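Where Do Old Office Computers Go? A Report on Reuse in Kulville
Course project, Punimbridge College
Author: Hertta Ikonen
Submitted 27/04/2026

1. Why this topic

My original topic was water quality in the Skiston canal. Two other groups had already claimed it, and one of them owned a boat. I moved on to discarded office computers, which have the advantage of staying where you put them.

The question was simple enough: when an office in Kulville replaces its desktops, does anyone use the old ones again, or do they sit in a closet until the lease runs out? I sent a two-page survey to 60 offices in January. Replies came from 16 of them, a response rate my advisor called "normal" in a tone I have chosen to find encouraging.

2. What the offices said

Most of the 16 keep a desktop until it annoys somebody important. Only 4 had a written replacement schedule, and one of those schedules had been written by a person who left before it started. The usual complaint was slowness. When I asked whether anyone had tried adding memory first, I mostly got a polite silence, followed by a question about how long the survey was.

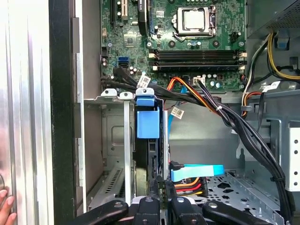 Poirier objected to this section when I passed the draft around. Memory is cheap, he wrote in the margin, but the afternoon it takes someone to order it, find the screwdriver and explain to accounting what it is for costs more than the computer is worth. I have left the section as it was and added his point here, where it does the most damage.

3. The closet problem

Eleven weeks of reading has convinced me that storage is the real destination of most office equipment. Offices worry about what is left on the drives, so the machines are kept "for now." One office manager walked me to a room I was not allowed to enter and described the contents through the door.
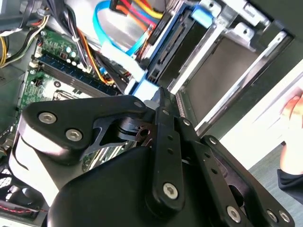 The fear is reasonable, but it is also easy to deal with. A drive can be wiped or taken out, and the rest of the computer has no secrets worth guarding. Still, only 2 offices had a wiping procedure. Both said they had never needed to look at it.

4. What reuse would take

Parts are a better bet than whole machines. A power supply or a memory module can go on to another desktop of the same type, and the receiving office doesn't have to learn anything new. The trouble is knowing which parts fit what, and someone has to write that down.
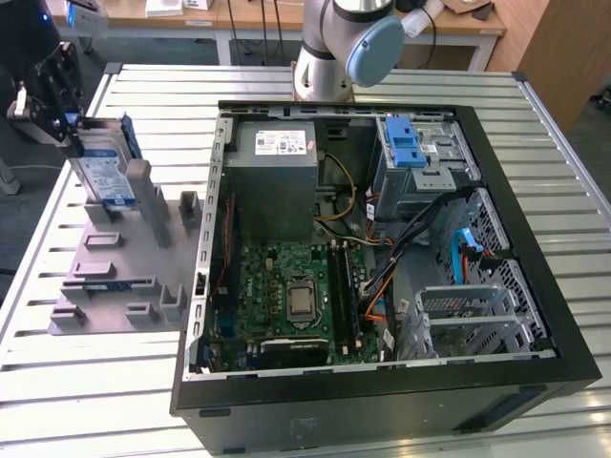
5. Limits of the study

Sixteen offices is a small group, and they were the ones willing to answer email. I also asked "How old is your oldest working computer?" without saying what I meant by working. One answer was "define working," which I coded as missing data.
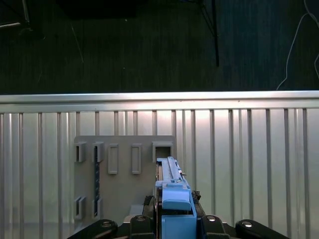 Figure 4. Blue plastic part held upright against a gray plate.

Next year's group should call the offices by phone and ask to see the closet early in the visit. My survey forms and the coding sheet are in the department folder, under my name, next to the canal reports.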